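The lamp by the chair has been on the floor since Wednesday, which is how I came to be thinking about sockets.

I don't mean sockets in an electrical sense. I mean where they are, and how they decide where everything else in a room will go. Most of us believe we choose where a lamp stands. We buy it, carry it in, set it down where it looks right, and then find that the nearest socket is on the far wall behind a bookcase. The lamp goes to the bookcase. A year later we have forgotten we ever wanted it anywhere else.

My view is that a table lamp should go where a person sits, and that the cable should be made to follow. I hold this fairly strongly. Rooms are lit badly all over the country for want of an extension lead and ten minutes on hands and knees.

The usual answer to a dark corner is a brighter bulb in the ceiling. I have tried it in three houses. It makes the whole room the same flat colour and the corner is still no good for reading, as your own head is between the light and the page. A small lamp at elbow height does the job with a much weaker bulb. My grandmother knew this and had five of them, none matching, all with the switch on the flex where you could find it in the dark.

There is a fair case against me. Cables on floors are ugly and people trip on them. Ward Kuipers, who read an earlier version of this, wrote in the margin that he would sooner sit in the dark than step over a wire to get to the kettle. He has a point about the kettle. A lead that crosses the way to a door is a bad lead, and no lamp is worth it. But most leads don't have to cross anything. They can run along the skirting, behind the sofa, and come out under the table. The trouble is that people measure in a straight line, buy the two-metre one, and then stretch it across the carpet at ankle height.

Buy the longer one. You can always tuck the spare away under something.

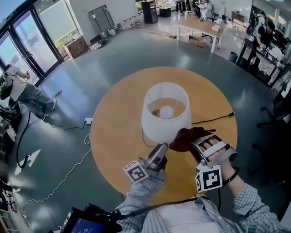 *Wotham Home and Interiors Club — Lighting Group*

A round table is the hardest case, and also the one I like best. It wants to stand away from the wall with chairs on all sides, so it is nearly always far from a socket. It has no back edge to hide a cable behind. Whichever way the flex leaves the lamp, somebody is going to be sitting in front of it. With a white lamp and a black cord on a warm-coloured wooden top, as in the picture, the cord is the first thing the eye goes to.

I would leave it. People go to great lengths with clips and brown tape, and the tape ends up looking worse than the wire. What matters more is that the cord goes from the lamp to the edge by the shortest way and doesn't wander between the cups. Keep the lamp near the middle if four people use the table, and move it over if only one does. It is a table lamp. It can be picked up. Hold it by the base when you do, and never by the shade, which will come loose sooner or later if it is used as a handle.

Shades are a subject of their own and the group has spent two meetings on them. I will say only that plain white fabric is underrated. It goes with everything, it softens the light at the sides, and when it gets grubby you can buy another. The coloured ones look splendid in the shop. I brought home a dark green one from the Praloretti sale, and the room it lit was a room at the bottom of a pond.

The one real weakness of a shade that is open at the top is that you can see the bulb from above. Sitting down, you'd never know. Standing up to clear the plates, you get it straight in the eyes. A round frosted bulb helps a good deal, and so does a lower wattage. I have seen little discs sold for laying over the top of the shade, but they trap heat with the older kind of bulb and I wouldn't have one in the house.

Back to sockets. When the hall at Drernlow was done up, the plans showed every socket on the outside walls, evenly spaced, very tidy on paper. I asked for two in the floor. I was told they would fill with crumbs. They have lids, I said, and the lids are the whole idea of them. We got none, and the tables in the middle of that hall are still lit from overhead like an operating theatre.

If you are having any work done, ask for the floor ones. If you aren't, get down and look at what you have. Sit in each chair after dark with the main light off and see where you would want to read, or sew, or do the crossword. Put the lamp there first, unplugged. Leave it a day or two, as I have with mine, though preferably on a table. Then sort out the lead.

Mine needs to go along two walls and behind the piano. I'm doing it on Sunday, if somebody will help me shift the piano.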